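About Arkcombe

Arkcombe tests packaged foods for salt, saturated fat and added sugar and reports the results in a form a shopper can read. The company was set up by Oi-ling Kwan and Ming-te Ko, who had both worked in dairy testing.

Samples are bought off the shelf at ordinary grocery stores. For each product we take units from at least 7 production lots, blend them, and run every test twice. If the two readings disagree by more than our stated limit, the blend is thrown out and the work is repeated. Results are given per 100 grams and per serving, using the serving size on the label.

We cover 13 food groups. Soups, breads and sliced meats make up most of the work. Fresh produce is outside our scope, as are vitamins and baby formula.

Reports are checked by Yao-tsung Lu before release. Makers do not see a report early and cannot pay to have a product added or removed. Income comes from subscriptions, mostly school meal offices and clinics. 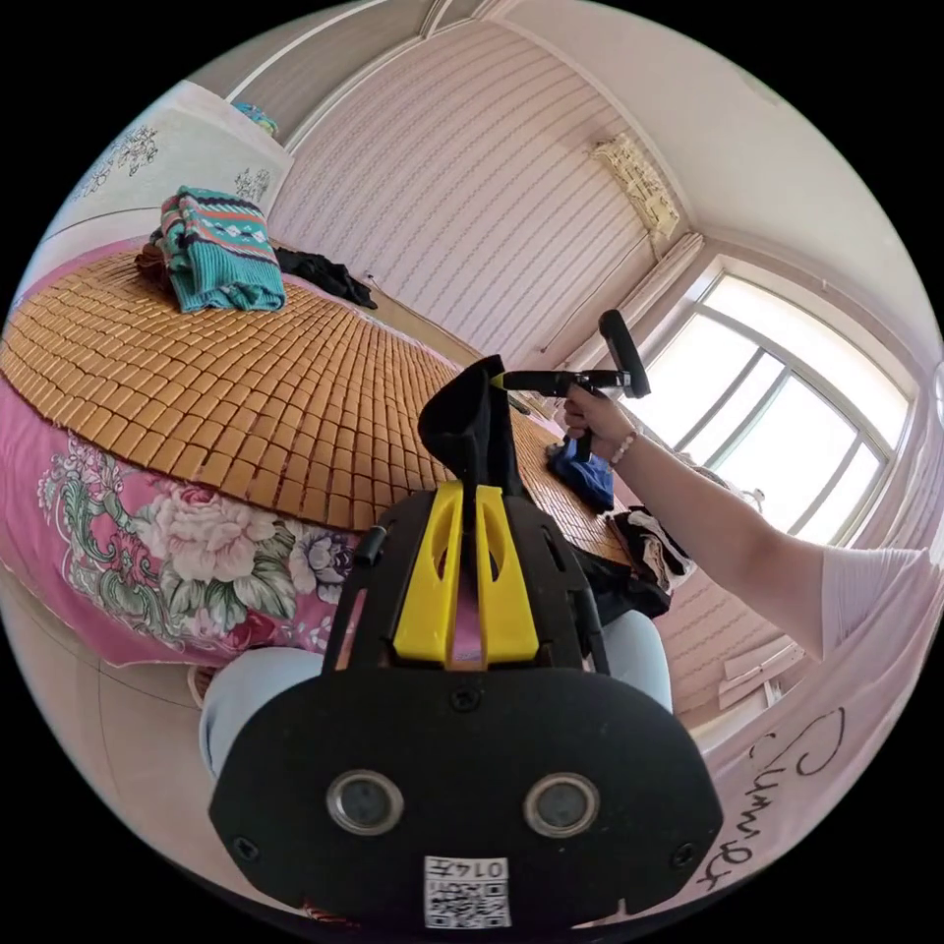

The Sevley method, used for all salt figures since October, measures sodium directly and converts it to salt. Older figures were worked out from chloride and are marked with a C in the tables. The two should not be compared for products that contain baking soda or sodium nitrite.

Corrections go to Skye Moffat and are posted with the original figure left in place.

Page last revised 11 Mar 2019

3 comments

Cheuk-hei Kan
Are the soup figures for the can as sold or after adding water?

Skye Moffat
As sold. The made-up figure is in the next column for condensed types.

drultus20
Bread table still has C on every row, when is that being redone?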